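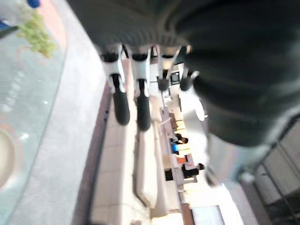
I promised a few of you I'd write up our floor rules for demo days, the ones we use when a walking robot with hands is working near visitors. It got long, so it's a thread. Get yourself a coffee!

First, credit where it's due. Most of this started as a handwritten sheet from Tamsin Doolan at our Brultcombe site, and Sarla Uniyal has been patiently making it readable ever since. The bits that still ramble are mine.

Rule one is the stripe. Yellow and black on the floor means you stop unless the operator has looked at you and said your name. A nod doesn't count. We tried nods at Whitcombe and everyone thought every nod was for them.

Rule two, one person holds the stop button and does nothing else. No phone, no chatting with guests, no helping with the props (I'm the worst offender, I love the props). Swap every 15 minutes. It feels fussy until you've stood there for 50 and noticed your mind wandering off to dinner.

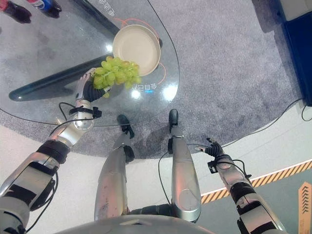 Rule three is about food, and I get more questions on this one than all the others put together. We like soft fruit for practice because a hand that squeezes too hard shows you right away. But whatever the hand has touched is a prop from then on, and it goes in the bin at the end. Please don't let anybody snack on it, however nice it looks.

Glass tables get their own paragraph in our sheet. Check the top and the joints underneath before you start, put the target where the arm can get to it without leaning, and keep spare items well off to the side. Merle Tipoki wants us to ban glass altogether. I see her point, and we argue about it very fondly.

Rule four — the idle arm is still an arm. People watch the hand that's doing the job and forget there's another one. Our spotter stands on the idle side, 2 meters back, and calls out if it drifts.
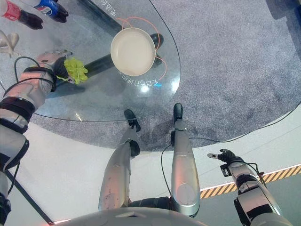 Rule five is cables. Walk the floor before power-on and look at every one that crosses the place where the feet go. Then have somebody else walk it, since you'll have stopped seeing them by then. Same goes for anything looped at a wrist.

Rule 6 is the newest and came from Valbona Delić at Clerkmont. Write down every stop, even the silly ones, before anybody restarts. One line is plenty: who pressed, what they saw, what time. Her crew keeps a pad by the operator's chair and I've shamelessly copied it.

If your shop does any of this differently, please tell me, especially the stop button swaps. I'm redoing the sheet in December and would love to steal from you too.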